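Notes from the Housing Office
Fri 8 December

I spent most of last week in the basement of Saavedra Hall with a flashlight and a clipboard, so forgive me if this month's column is heavy on laundry. You asked for laundry news, though! It was the most common comment on the fall survey by a mile, and I read every one of them, including the poem.

So, the news. The old machines in Saavedra are going away over winter break and we're getting new ones from Urkora, the same company that did the Draltano apartments back in July. If you have friends over there you've probably heard that you pay with your student card and get a text when your load is finished. No more quarters. I have a coffee can of quarters on my desk that I've been trading with desperate people since I started this job, and I guess I'll have to find another use for it (parking meters, probably).

The price stays where it is through the end of spring semester. After that I can't promise anything, but I've asked that any change get announced before room selection opens, and I'm going to keep asking.

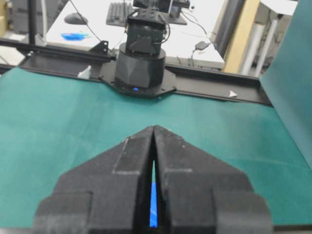

The other thing people wrote in about was quiet study space, and I'm happier about this one because it didn't cost much. The second-floor lounge in Saavedra will be a quiet room starting at 8 p.m. on weeknights, beginning with the first week of spring classes. We're moving the TV down to the game room, where there's already a TV, so now there will be two and you can argue about which one gets the good couch. The quiet room seats 60 if everyone is friendly about their backpacks.

Wavosthorpe residents – I haven't forgotten you. Your elevator inspection is set for the second week of January and it'll be out for one full day. If stairs are a problem for you, please write to me before you leave for break so we can set up a room on the ground floor for that night. Last time a couple of people waited until the morning of, and we were scrambling to find clean sheets.

Break closing is pretty much the same as last year. Take your trash out, unplug what you can, leave the heat on low, and lock the windows even if you're on the top floor. If you have a fish, the fish can stay, but please give it one of those slow feeder blocks and put a note on your door. If you need to stay on campus over break, the form is on the housing page and it takes maybe 5 minutes. There were 1566 of you living with us this fall and most of you will be gone by the weekend, so the ones who stay get their pick of the kitchens!

Room selection for next year opens in February. I'll have more on that in the next issue, including the new rule for groups of four, which I'm still trying to understand myself. Bring me your questions and I'll bring them to the people who wrote it.

Safe travels, and please come get your packages before you go. The shelf behind the front desk is completely full.

Contact the Housing Office | © Residence Life | Back to top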